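Dec 7, 2021
Notebook, bench 2 — gripper comparison, continued

Today I changed the fingers on the right arm from the Calvo pads to the Prininis pads. The left arm keeps the old ones. I want to know which pads slip less on thin plastic when the closing force is low. Osvaldo thinks the pads make no difference and that all our trouble is in the wrist angle. We will see.

Settings: closing force at 30 percent for both arms, arm speed at 20 percent. In October we used 65 percent force and the cups were marked, so I don't want to go back to that. The controller is still the one from Davdale, same software as last week.

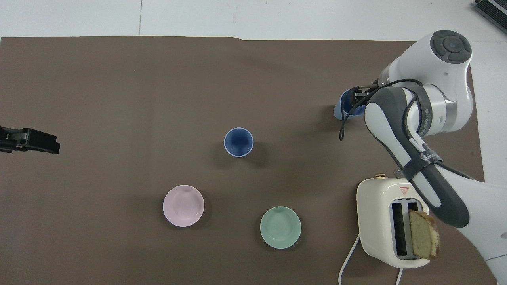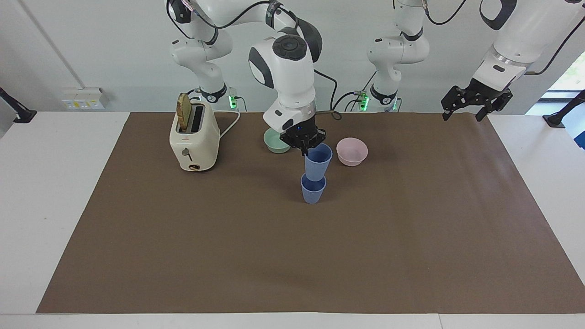

The Prininis pads are softer and they need more time to settle after closing. I added a wait of 900 ms before the lift and I will keep it for all the runs, also with the old pads, so the comparison is fair. Stacking the blue cups is the best test I have found so far, as the held cup must hang upright over the standing one, and any tilt in the fingers shows at the rim. The bowls stay on the mat for the next task and I did not move them between runs.

Problem to solve: the cable on the right arm hangs too low near the gripper. Gleice has better straps from Flesutel and I will ask her tomorrow.

To do:
Repeat with the pads swapped between arms
Check the wrist zero on both sides (Osvaldo)
Write down the pad thickness before I forget again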